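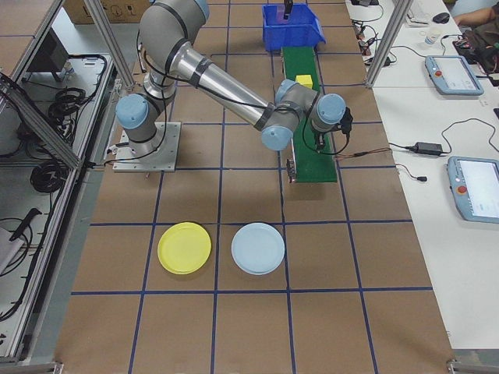
Reading time: 2 min
Print | E-mail

Epoxy garage floor coating peeling under the tires

I coated a one-car garage slab with a two-part water-based epoxy in May. It lifts in patches exactly where the front tires sit. The concrete under the patches is smooth and pale. I washed with degreaser beforehand but did not etch or grind. Can I recoat over the sound areas, or does it all have to come off?

Yusri Entili

Smooth and pale means the coating never bonded. A trowel-finished slab has to be opened up first. Tape a square of plastic sheet to bare concrete for a day or so. If it is dark or damp underneath, you have moisture coming up and a different problem. If dry, grind the failed areas and a margin around them until a drop of water soaks in, then sand everything else to a dull finish with 200 grit. Score the remaining coating with a knife and pull with strong tape. Anything that lifts has to go. Vacuum, wipe, recoat. Keep the car off for the full cure time on the can, not the foot traffic time.

gradby_slabs

Had the same thing, used tiles instead. No regrets.

Zollulik

Would not patch it. Rent a floor grinder and take the lot off, some 300 square feet is an afternoon. Acid etching is weak on hard troweled concrete.

goh19

Related
Hot tire pickup on painted floors
Moisture test for basement slabs
Filling control joints before coating
Removing old concrete sealer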